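The Long-Distance Wedding Plan, Revised

April 14, 2020

We were supposed to get married on a Saturday in a converted feed store in Grumstead, with string lights and a man who does pulled pork. Instead I am in one apartment, Temitope Ogbonna is in another one 1,000 miles away, and the man who does pulled pork has kept our deposit with what I can only describe as good cheer.

People ask how we met and I always let Temi tell it, as his version makes me sound mysterious. Mine is that we were both invited to a dinner party neither of us wanted to go to, and we got stuck at the end of the table next to the host's uncle, who talked about gutters until the cheese came out. By the time we escaped we had a shared enemy. I've seen marriages built on less.

He proposed in February, in the parking lot of a grocery store, with the trunk open. He had been carrying the ring in his coat for 12 days waiting for the right moment and I think he just got tired of checking his pocket. I said yes and then we put the milk in the car. My mother would like it known that she finds this story unacceptable and has been telling her friends there was a lake. 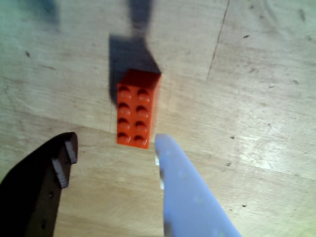
The plan was that he'd finish his contract, drive out with whatever fit in the car, and we'd have six weeks to get used to each other's cereal before the wedding. Now his lease has been extended, my lease has been extended, and we are engaged in the manner of people in old novels, only with worse handwriting and better phones.

So we have dinner together every night at 6, my time. He props me up against the toaster. We've tried cooking the same thing, but he treats a recipe as a rumor and I weigh the salt, and it was leading to comments. Now we each eat what we like and report on it.

We had our first real fight last week, about the guest list of all things — a list for a party that has no date. He wants his whole choir. I wanted it small. I hung up, stomped around for a while, and then found out that stomping is much less satisfying when the other person can't hear it through the wall. I called back. The choir is coming.

The dress is hanging on the bathroom door and gets a little steamed every time I shower, so at least one of us is wrinkle-free. Temi has asked not to be told anything about it. I told him it has sleeves.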